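Starnby room, June update for Jingyi Shen

Hello Jingyi,

Guilan Fan asked me to keep this to a page, so I'll try! The short version is that the room is in use, we're inside the budget and I'm a bit behind on the paperwork.

The floor

We kept the grey speckled carpet in the end. I know Fengying wanted it taken up, but it's low pile and it hides a lot, and a new floor would have eaten most of the 1000 you gave us for the room. It does pick up little bits and specks, so I've put a proper vacuuming down for next month (and a mat by the door, if there's any money left).
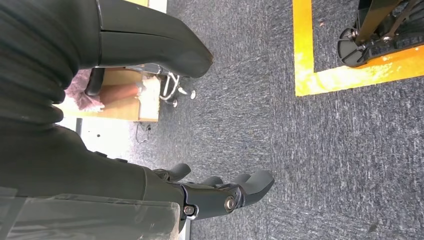 The table and what lives on it

The light wooden table is the best thing we've bought. There's space for someone to sit down opposite with a laptop and still have the parts box open next to them, which we never managed at the Hurkulach place. I'm very fond of the box! It's only cardboard with thin brown dividers, but small things stay where you put them, and it cost us 2 pounds. Yuxi Fang would like 5 more for the cupboard, and I've said yes.

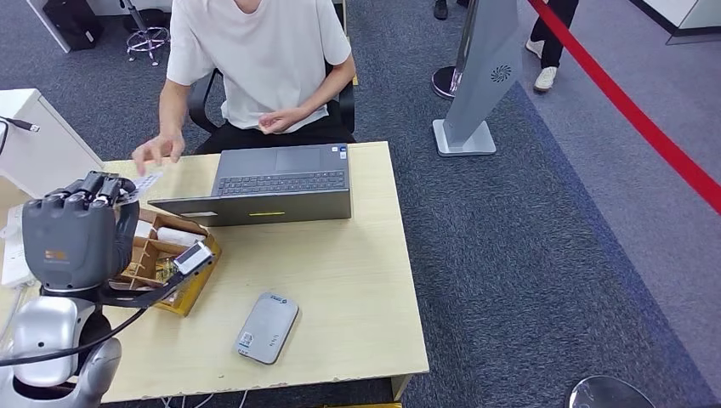 Cables are still my main grumble. I've asked Jianguo Meng to price up some clips for the table edge, and he thinks 90 would cover those and a longer extension lead. Could you let me know if that can come out of the room money or if it needs its own form? The receipts so far are in the shared folder, apart from the one for the table, and I'm chasing that now.

Speak soon,
Yuxi's deskmate in Starnby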